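Sorting Household Plastics at the Source: A Study of Drop-Off Habits in Nastton
Student Project Report, Environmental Studies, Brevine College
Submitted Dec 9, 2025

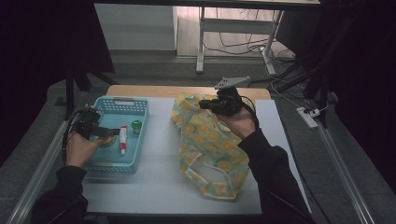
The town of Nastton collects plastic packaging at four drop-off points and does not offer curbside pickup. Residents are asked to separate bottles, tubs, tubes and loose caps before they arrive. This project examined how well that request is followed and whether clearer signs at the bins would change the result.

Background
Small items cause most of the difficulty. Caps fall through the screens at the Escobedo transfer station and leave with the glass residue. Squeeze tubes are often made of layered material and usually hold some of their contents, so the station treats them as trash. The town leaflet mentions neither point.

Method
A short survey was handed out at the Oson Street drop-off point during November, and 70 completed forms were returned. In the same month, 400 items were taken from the mixed plastics bin and sorted by hand into the categories used by the station. New signs were then posted for the second half of the month and the sorting was repeated with the same number of items.

Results
Before the new signs, 30 percent of the items were in the wrong bin. Tubes and caps made up the largest share of these errors. After the signs were posted, fewer tubes were found in the mixed bin, but the share of loose caps hardly changed. Survey answers suggest that many residents remove caps out of habit, following advice the town withdrew several years ago.

Limitations
Only one drop-off point was studied, and the weather was poor for much of the second period, which lowered the number of visitors. The survey reached people who already recycle. Residents who put all packaging in the trash are not represented.

Recommendations
The leaflet should state that caps stay on bottles and that tubes belong in the trash. The signs at Oson Street should remain in place through the spring, and the sorting should be repeated at the other points before the town orders more.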